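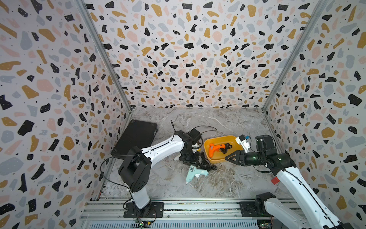 Terrazzo panels in black, mustard, and pink, with the gray marble floor.

Okay, so I finally put the Lurano mini glue guns up in the shop! I've been using these little guys at my own craft table since August, and I kept getting messages asking where they came from. They're from Jumard, they come in a set, and you pick your colors at checkout (the pale mint is my favorite, but the orange is selling faster). 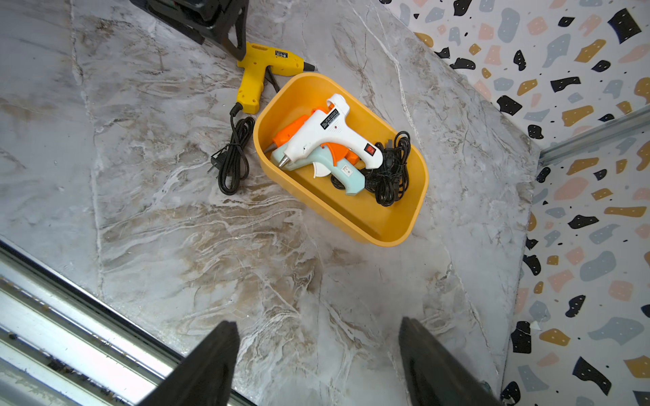

The full-size yellow one is sold on its own for $28. I grab it for bigger stuff like wreaths and cardboard, and the minis for ribbon, felt and tiny beads. All of them plug into the wall, so no batteries to fuss with. Give a mini 5 minutes to warm up before you squeeze, or you'll be fighting the trigger – ask me how I know!

One thing to watch: the minis take the skinny sticks and the big one takes the fat sticks. They don't swap. I toss 2 packs of clear Dramisia sticks in with every order, so just tell me in the notes which size you need.

The mustard tray is from Hodžić and I sell that too. It's great for keeping cords in one spot, but please let the tips cool before you put anything away in it.

14 comments
Share 37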